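Glass lids: what's worth doing and what isn't

Every couple of years someone decides a glass lid is the answer to boiled-over milk. I have my doubts. You can see the pot rising, sure, but only until the steam fogs it up, and by then you're lifting the lid like everybody else.

That said, most small saucepans are sold with one now, so here is what has held up in my kitchen in Plornstead.

Skip the vinegar soak. I tried the one on the back of the Planow leaflet, 11 minutes in a bowl, and the cloudy ring stayed put. Dish soap and an old toothbrush under the metal rim did more.

Check the knob. Most are held by a single screw from underneath, and it works loose. Turn it snug, then stop. Cranking on it is a good way to crack the glass.

Never run cold water over a hot lid. This one I believe.

Clear the counter before you start chopping. I used to roll my eyes at that, but a round lid needs somewhere flat to go, and peppers and pans eat up a table fast.
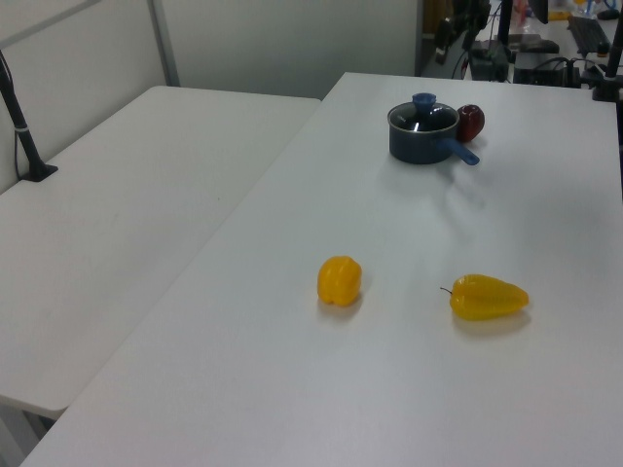
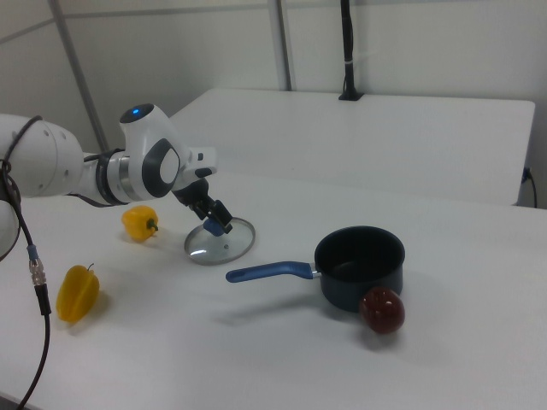
Dark saucepan, blue-knobbed glass lid and yellow peppers on a white tabletop, in both pictures.

As for lid racks, Tove Blöndal swears by her Grollo, the kind that sticks inside a cabinet door. Mine came down twice. A plain dish rack does the same job.

Oven use is where I'd be most careful. Plastic knobs and handles vary, and "oven safe" printed on a box may only mean the pan. If you can't find a number for the lid, leave it on the stove.

Replacement lids: measure the pan across the inside of the rim first. "Universal" usually means it rattles.

Updated September 2024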